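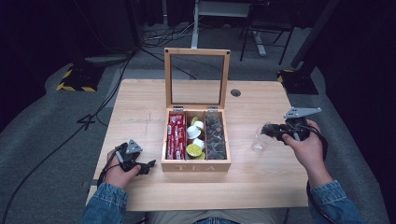 What's the best way to keep a shared tea box tidy? Give each kind of packet its own compartment and only put out as much as fits standing up.

I got that second part wrong for most of the winter, so I'm happy to report that the tea box on the second floor of the Stullier Building in Flanthorpe is back in business! It went out on one of the desks this month after a good clear-out, and I've been stopping by it more often than I probably should (my own desk is a long walk away, and I don't care).

If you haven't been up there yet, it's the wooden one with TEA on the front and the see-through lid. Red packets are on the left, standing in a row, and the dark gray pouches are stacked on the right. The little round capsules and cups get the middle, and they're in a bit of a jumble. I've tried lining them up and they roll all over the place, so a jumble it is.

The old arrangement was a drawer. Anybody who opened it in February will remember the torn paper and the loose sugar, and I found one packet at the back with a date on it that I won't repeat. We emptied the whole thing in March and it took almost 2 hours, mostly on account of the sugar. The drawer has been wiped out and now holds spoons and paper napkins.

Bellini, the coffee place on the ground floor, is taking care of refills. A bag comes up every 14 days, and whatever doesn't fit in the box goes on the shelf over the sink until there's room. Please don't cram it in! The lid has to close flat, and those small hinges won't like being forced.
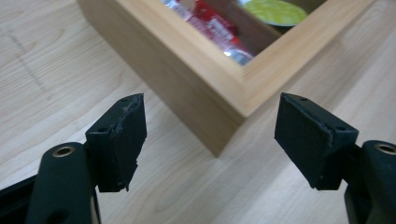 Can I leave my own tea in the box? Bring it along if it's individually wrapped, but keep loose leaf in a jar with a label on it.

A couple of other things while I'm at it. Clear cups are for cold drinks only, hot ones go in the mugs from the cupboard. The kettle gets switched off at the wall after 8 in the evening. And if you finish the last of something, write it on the pad by the sink - I check it when I come in and pass the list down to Bellini.

I'd love to try a mint or a ginger next time, so if you have a favorite, leave it in the comments and I'll see what they can get.

Posted Mar 21, 2021 in Building News

Comments (4)

mugshelf
Ginger please!! And thank you for dealing with that drawer, I had stopped opening it.

deskbythestairs
Is there decaf? I couldn't tell from the packets and didn't want to dig around.

stullier_second_floor
Decaf is on the shelf over the sink for now, it goes in when there's a gap. I'll put a note up.

lemonslice
Mint gets my vote. Also the pad by the sink needs a pen, the one that's there is dead.

Get Zirine, our building newsletter, in your inbox. Enter your email to sign up. You can unsubscribe at any time.

This site uses cookies to remember your settings. Accept / Manage

Contact the front desk | © 2021 Stullier Building, Flanthorpe | Back to top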